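配線材の仕分けと片づけ、一緒にしてくださる方を募集します

はじめまして、こんにちは。中古の電気部品や工作材料を扱う小さな店「Lovetti」です。このページを開いてくださって、ありがとうございます。少し長い文章になりますが、お茶でも飲みながら読んでいただけるとうれしいです。

当店には、閉店した模型屋さんや町の工務店さん、工作教室などから、使い残しの線材がたくさん届きます。きれいに巻かれたまま来るものもあれば、袋の底でくしゃくしゃになって来るものもあります。どちらかといえば後者のほうがずっと多く、ほどいて、色や太さで分けて、かごに入れて、次に使ってくださる方のところへ送り出すまでが私たちの仕事です。今回は、この「ほどいて分ける」ところを手伝ってくださる方を探しています。 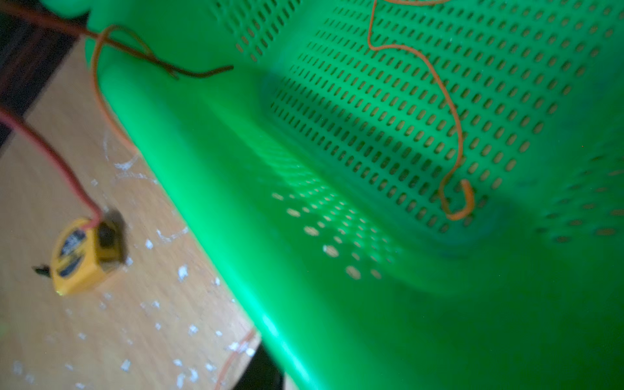
経験はまったくいりません。電気の知識も、なくて大丈夫です。編み物の毛糸がからまったとき、つい夢中になって最後までほどいてしまうような方、引き出しの中の延長コードが気になって夜中に片づけ始めてしまうような方でしたら、きっと楽しんでいただけると思います(私もそういう人間で、気がつくとお昼を食べそびれています)。反対に、早く早くと急いでしまう方には、少しじれったい仕事かもしれません。細い線は強く引くと結び目が固くなりますから、ゆるめて、すくって、また少しゆるめて、という具合に進めます。

仕分けには緑色のプラスチックのかごを使います。側面に細かい穴がたくさんあいた、角の丸い、どこの台所にもありそうな形のものです。以前は段ボール箱を使っていたのですが、中身が外から見えず、同じ線を別々の箱に入れてしまうことがよくありました。かごに替えてからは、横からのぞけば中の色がわかりますし、線くずがたまってもさっと払えます。オレンジ色の線はオレンジ色の線で、黒いケーブルは黒いケーブルで、というように、まず色で大まかに分けていただき、太さや長さは次の段階で見ていきます。

長さはメジャーで測ります。ただし、一本ずつ全部測るわけではありません。150センチに届かないものは「短尺」としてまとめ、工作教室の材料袋「Twal」に入れます。それより長いものは輪にして束ね、「Closten」という名前の詰め合わせになります。測る道具は店のものをお使いください。手になじんだメジャーをお持ちの方は、もちろんご自分のもので結構です。

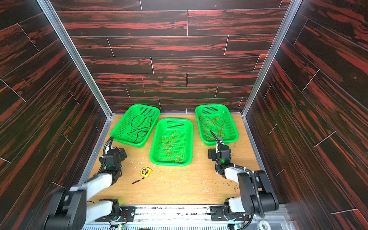
Vullumus作業室 2024年7月28日

作業室のことも書いておきます。Vullumusは当店が借りている建物の名前で、大通りから一本入ったところにあります。靴はそのままで入れますが、長く立つこともありますので、底のやわらかいものをおすすめします。椅子は背の高いものと低いものを用意していますので、お好きなほうをどうぞ。

木くずや線の切れ端が作業板の上に残ることがあります。隣で木工の作業をした後などは、とくに細かいくずが出ます。お手数ですが、気がついたときに小さなほうきで集めていただけると助かります。完璧にぴかぴかにしていただく必要はありません。線にくずがからんでいないか、束ねる前に軽く振って確かめていただければ十分です。

お願いしたい内容を、もう少し具体的に書いておきますね。

・届いた線材をかごに分ける
・からまった線をほどき、長さを見て束ねる
・束ねたものに紙の札をつける
・終わりに台の上とかごを片づける

重い荷物を運ぶ仕事はありません。はんだごてや電動工具も使いません。線の端がとがっていることがありますので、肌の弱い方は薄手の手袋をお持ちください。店にも予備がありますが、大きさがどうも大きめで、手の小さな方には使いにくいようです。

募集の条件は次のとおりです。

募集人数 4名
期間 8月のあいだ(ご希望があればその後もご相談ください)
時間 1回3時間、途中でお茶の休憩があります
回数 期間中に8回ほど。続けて来られなくてもかまいません
年齢・性別 18歳以上の方でしたらどなたでも
謝礼 初回にお会いしたときに詳しくご説明し、書面でお渡しします
持ち物 汚れてもよい服、飲み物、必要な方は手袋と老眼鏡

老眼鏡と書いたのは冗談ではなく、細い線の色を見分けるのは思った以上に目を使います。手元用の明かりもありますが、ふだんお使いの眼鏡があるほうがずっと楽です。色の見え方に不安のある方も、どうぞ遠慮なくお申し出ください。束ねる係や札を書く係もありますので、ご一緒に考えましょう。 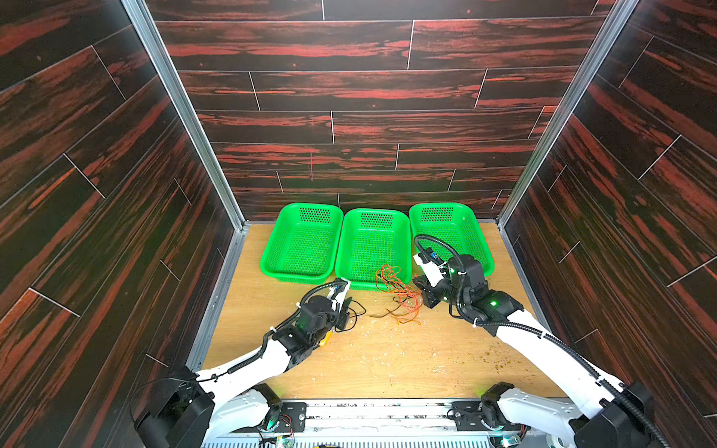

作業台と仕分け用のかご、オレンジがかった赤い線の束

初めての日は、いきなりたくさんの量をお渡しすることはありません。まず、ひとかたまりだけほどいていただきます。からまりの外側からゆっくり指を入れて、端を一つ見つけ、その端が逃げないようにかごの縁にかけておく。これだけでずいぶん進めやすくなります。どうしてもほどけないところは、切ってしまって大丈夫です。短くなった線にもちゃんと行き先がありますから、どうぞ気を楽になさってください。

おしゃべりしながらでも、黙々とでも、どちらでも結構です。ラジオを小さくかけていますが、静かなほうがよい方が多い日は消しています。休憩のお茶は麦茶とほうじ茶、それからたいてい何か甘いものがあります。

見学だけしてみたい、という方も歓迎です。かごの前に座って少し線をさわってみてから決めてくださってかまいませんし、合わないと思われたら、そのままお帰りいただいて大丈夫です。

お申し込みは、このページの一番下にある連絡用の欄からお願いします。お名前と、来られそうな日をいくつか、それから手先を使うことで好きなものがありましたら一言書き添えてください。刺繍でも、釣りの仕掛け作りでも、盆栽の針金かけでも、何でもうれしいです。返事はLovettiの店の者が順番に書いておりますので、少しお時間をいただくかもしれません。人数に達しましたら、このページでお知らせいたします。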